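**Jinel pulls version 47 of its kitchen arm software after a stopping fault**

*For release in January. Please pass it along to anyone running our stuff!*

Hi all, Erlinda Panganiban here, from Jinel. I usually get to write the fun releases (new grippers, new offices, the chili contest), and this one is about a fault we shipped. I'd sooner you heard it from me.

Short version: if you run a Jinel kitchen controller on version 47, please go back to version 46 today. The arm can keep moving after a stop command. In our tests the longest delay was 900 milliseconds, and our own limit is 179. No injuries have been reported to us.

We found it in Ornow, the simulated kitchen where we try things before they get near a real counter. The job was a dull one, folding the arm in and holding it there over open floor before the next task. One of our testers sent a stop in the middle of the fold, and the elbow just kept on going.
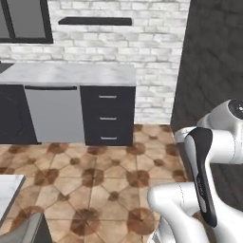

Gatti wrote back within the hour to ask whether the red button on the wall was affected too, and whether a crew could keep working while they waited for a fix. Fair questions, both of them! The red button cuts power on its own circuit and doesn't go through our software, so it still works as it should. And yes, you can keep working, on version 46.

So what did we do wrong? Version 47 put stop commands in the same line as path updates. When the arm is replanning a lot, that line gets long, and the stop sits there waiting its turn like everybody else. It should never have to wait. I signed off on that change myself, after a test run that only sent stops while the arm was moving in a straight, easy path. That was a bad test and I own it.

Since then we've rerun the whole set in Ornow, and the worst delays came at the counter. Reaching toward a coffee machine with a cup on its drip tray and a bottle standing next to it means a lot of replanning, and that's also where a late stop could do the most harm.

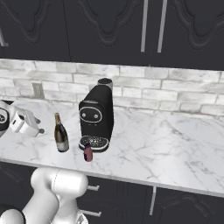
Stastetti asked us, pretty bluntly, why they should trust the next version any more than this one. I don't have a slick answer. We've added 11 new stop tests, all of them run during heavy replanning, and we'll send the raw results to any customer before version 48 goes out, the ugly ones included.

To roll back, open the controller menu, pick Software, then Previous Version, and restart with the arm parked. Check that the screen says 46 before you let anyone inside the work area. If it says anything else, leave the arm off and call the support desk.

Version 48 doesn't have a ship date yet. I'll write again when the tests pass.

Erlinda Panganiban
Jinel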